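搬家以后我才开始修东西

搬到 Hondville 这套小房子之前，我是那种灯泡坏了都要拖两个礼拜的人。以前租的地方有物业，打个电话，第二天就有人拎着工具箱上门，我负责在旁边递一杯水，然后说谢谢。所以当我发现新家厨房的抽屉一拉就往下掉、卫生间的门关不严、阳台那张折叠椅坐上去会慢慢往左边歪的时候，我的第一反应是翻手机找人。

找了一圈，最近的师傅要排到下个月，电话里听我说完“抽屉往下掉”，沉默了好几秒，问我：你家有螺丝刀吗？

有是有，一把，十字的，还是买书架送的那种，柄短得像一截粉笔。

我这个人吧，被人这么一问就有点不服气（虽然人家真没别的意思）。挂了电话我就把抽屉整个抽了出来，里面的刀叉勺子倒在床上，蹲在厨房地上研究那两条滑轨。滑轨没坏，是固定滑轨的螺丝松了，四个孔里有两个是空的，螺丝掉在柜子最里面，裹着一团面粉和不知道什么年代的碎米。捡出来，擦干净，拧回去，咦，还是松。拧到底了它还在那儿转，跟没吃饭一样。

后来 Percy Cuervo 告诉我这叫滑丝，木板上的孔被磨大了，咬不住了。他是我以前的同事，老家的房子是他和他爸一块儿翻新的，这类事情问他准没错。他教我的办法土得很：牙签蘸点白胶，塞进孔里，塞满，掰断，等胶干了再把螺丝拧进去。我当时觉得他在逗我，抽屉里放的可是一整套餐具，靠牙签？

但是我手边只有牙签。照着做了，胶干了一晚上，第二天早上拧螺丝的时候，那个手感，哎呀，一点一点变紧，最后那半圈要使点劲儿才能转过去！我蹲在地上笑出了声。抽屉装回去，拉开，关上，拉开，关上，来来回回不知道多少次，煮着的粥都差点溢出来。

到今天那个抽屉还好好的。

说起来有点丢人，我以前分不清螺栓和螺钉，在我眼里它们都叫“螺丝”，区别只有大小。真要自己去买配件了才知道，这里头的讲究能把人绕晕。粗牙细牙，全牙半牙，沉头圆头，内六角外六角，还有那种一头什么都没有、两头都能拧螺母的。第一次去五金店我站在货架前面站了好久，手里攥着从折叠椅上拆下来的一颗旧螺栓，想找一颗一模一样的，结果看哪个都像，买回家一试，细牙的，拧了半圈就卡住。又跑一趟。第二趟买对了粗细，短了一截。第三趟我学乖了，把椅子腿也带去了。

对，我扛着一条椅子腿坐了公交车。

那家店叫 Arboleda，在老市场后面那条斜坡上，门脸很窄，进去以后深得像条隧道。两边墙上全是小抽屉，每个抽屉外面用铁丝绑着一个样品，你看中哪个就拉哪个。看店的是 Amparo Giraldo，头发灰白，眼镜推在额头上，讲话慢悠悠的。她接过我的椅子腿，先没看孔，先看了看断口，问我这椅子平时放哪里。我说阳台。她说，那你别买镀锌的了，买不锈钢的，贵不了多少，省得明年又来扛一次。

她这个人有意思的地方是不太爱卖东西。我有一回想买一套带几十个批头的电动螺丝刀，包装特别漂亮，她看了我一眼，说你家里要拧多少螺丝？我答不上来。她从柜台底下摸出一把旧的手动螺丝刀，手柄都磨亮了，让我握握看，说先把手拧明白了再买电的，电的太快，手还没反应过来孔就坏了。我想起我那两个滑丝的抽屉孔，心里咯噔一下，多半就是上一任房客用电动的一口气怼进去的。

于是我买了两把好一点的手动螺丝刀，一把十字一把一字，外加一套内六角扳手。回家挂在厨房门后面的钩子上，每次路过都要看一眼，觉得自己很了不起的样子，哈哈。

讲讲那张折叠椅吧，它是这半年里最折腾我的一件东西。

椅子是从二手市集上淘来的，铁管架子，帆布面，我图它颜色好看，像晒旧了的薄荷。卖家拍着胸脯说结实。坐上去头三天确实结实，第四天开始歪。我把它倒过来检查，发现左边两根管子交叉的地方，中间本来应该有个东西把它们隔开，结果那东西不见了，两根管子直接磨在一起，漆都磨没了，螺栓也给磨细了一圈。

那个“东西”叫隔套，也有人叫隔柱、垫套，反正就是一小截空心管子，套在螺栓外面，让两边的零件保持距离。我听都没听过这个词！跟 Amparo 比划了半天，两只手交叉成一个叉，中间又用下巴去顶，她才明白过来，拉开一个特别靠下的抽屉，哗啦啦倒了一把在柜台上，让我自己挑。

挑隔套是要量的。我没有卡尺，就拿纸条绕着螺栓裹一圈，画条线，再展开用尺子量，算出来的数跟实际差了一点点，套进去晃。后来还是借了 Wilson Carhuamaca 的卡尺。Wilson 住我楼下，修自行车修得很好，楼道里常年有股链条油的味道（我还挺喜欢的）。他把卡尺递给我的时候千叮咛万嘱咐，用完合上，别放在裤兜里，别拿它去撬东西。看得出来他以前借出去过，而且有人拿去撬过东西。

用了卡尺以后世界就清楚多了。外径多少，内径多少，长度多少，写在纸条上带去店里，一次就买对。我现在手机里有个备忘录，专门记家里各种零件的尺寸，比通讯录还长。

还有一个习惯是那段时间养成的：拆东西之前先找一个干净的平面，把拆下来的零件按顺序摆开，谁挨着谁，谁先出来的，一眼就能看见。我以前是拆一颗往兜里塞一颗，装回去的时候永远多一个垫片，也不知道它本来在哪儿，心里毛毛的，坐在椅子上都不踏实。
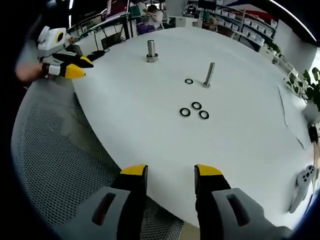 白色圆桌面上的小五金，螺栓和隔柱都立着放。

浅色的桌面做这种事最顺手，小零件掉在深色地毯上那真叫一个绝望，我趴在地上打着手电筒找过一个比绿豆还小的弹簧，找了一个下午，最后在自己袜子底下。后来只要拆带弹簧的，我就在桌上罩一个透明塑料袋，手伸进去拆，样子很傻，可是弹簧再也没飞走过。

要是零件多，光摆开还不够，我会在旁边放一张纸，画个歪歪扭扭的图，写上“左上”“右下”。画得好不好不重要，自己看得懂就行。有一次我自信满满没画，拆了一个门锁，接了个电话回来，对着一桌子铜片傻了眼。那天晚上我是拿一把椅子顶着门睡的。（门锁的事以后再写，太惨了。）

Kagiso Shabalala 看了我发在群里的照片，说我应该用鸡蛋盒。她拆缝纫机就是这么干的，一格放一步，拆完盖上盖子，猫跳上来也不怕。我试了，真好用！就是有一阵子为了攒鸡蛋盒，家里天天吃炒蛋、蒸蛋、蛋花汤。我妈打视频过来，看见窗台上摞着一排空盒子，问我是不是要养鸡。

说到费用，很多朋友问我自己修到底省不省钱。老实讲，头几个月是不省的。买错的螺栓、用不上的胶、拧坏的扳手，还有公交车票，加起来比请一次师傅贵多了。我翻了一下账，光是从一月份到现在，在零零碎碎的五金上就花了 300 块，其中有 56 块是一瓶据说什么都能粘的胶水，Woltent 牌的，开封以后我用它粘了一个杯子把手，剩下的在瓶子里干成了一整块琥珀。杯子把手倒是粘得很牢，比杯子本身还牢，因为后来杯子碎了，把手还连着一片瓷，现在我拿它当笔架。

可是也有一笔是赚回来的。洗衣机去年冬天开始响，甩干的时候跟拖拉机进了客厅似的，Jovel 那家维修公司上门看了一眼，报价 2096 块，说要换整套减震。我听完腿都软了，说我再想想。人走了以后我跟 Wilson 一起把洗衣机挪出来，用水平尺一放，气泡歪到天边去了。四个底脚里有一个缩进去了一大截，锁紧的那个螺母根本没拧上。我们把底脚旋出来，调平，螺母拧死，再甩一次，响是还响，但就是洗衣机该有的那种响。从头到尾没花钱，请 Wilson 吃了碗牛肉面，加了蛋。

我不是说维修公司骗人啊，也许减震迟早真得换，我又不懂。只是从那以后再有东西响、歪、松、漏，我会先蹲下来看一眼。看一眼又不收钱。

当然也有看了一眼就赶紧站起来的时候。电的和燃气的我一律不碰，这是原则。厨房那个插座有点发黄，我连面板都没拆，拉了闸就老老实实约了电工。电工来了拆开给我看，里面一根线的皮都焦了，我后背一凉。你们也别逞能，拧个螺丝拧错了顶多椅子歪，那种东西错了可不是闹着玩的。

另外一个坑我得写下来提醒自己：拧太紧也是会坏的。我有一阵子迷信“越紧越好”，每颗螺丝都恨不得用全身力气再加半圈，结果把浴室置物架的塑料底座给拧裂了，咔嚓一声，特别清脆。Teun Hendriks 知道以后笑了我好久，他是玩木工的，说拧螺丝跟拧瓶盖差不多，感觉它贴住了，再给一点点就够。“一点点”是多少呢？他说不上来，我现在好像也说不上来，但是手大概知道了一些。

还有就是对角拧。四颗螺丝别一颗一颗拧到底，先都轻轻带上，然后左上、右下、右上、左下，轮着来。卫生间那扇关不严的门就是这么治好的，我之前把上面的合页先拧死了，下面怎么都对不上孔，还以为门变形了，差点去买新门。松开重来，用一本旧杂志垫在门底下把高度托住，几颗螺丝轮流拧紧，关门，咔哒。那声咔哒我让室友也过来听，她说嗯，门关上了，然后继续回去看剧。没有共鸣，唉。

折叠椅后来的结局我还没讲完。新隔套装上，不锈钢螺栓换上，两根管子中间又有缝了，展开的时候顺滑得很。磨掉漆的地方我补了点颜色，补得不太像，店里没有那种旧薄荷，最接近的一款刷上去像牙膏。算了，反正朝着墙那面。坐上去，不歪了。我在阳台坐了一整个傍晚，喝了 3 杯茶，中间起来检查了好几次螺母有没有松，没有松。

后来帆布又裂了一道口子……所以眼下我在学缝东西，Kagiso 借了我一卷蜡线和一根粗得吓人的针，让我先拿旧牛仔裤练手。昨天练了一条裤腿，针脚像蚯蚓过马路，手指头上贴了两个创可贴。她发语音说线要拉匀，别急，每一针都等一下再走。

有没有缝过厚帆布的朋友，能不能告诉我顶针到底戴哪根手指？我戴中指总觉得使不上劲，戴食指又老是掉。下次去 Arboleda 我也问问 Amparo，她的小抽屉里说不定连顶针都有。

2026年2月27日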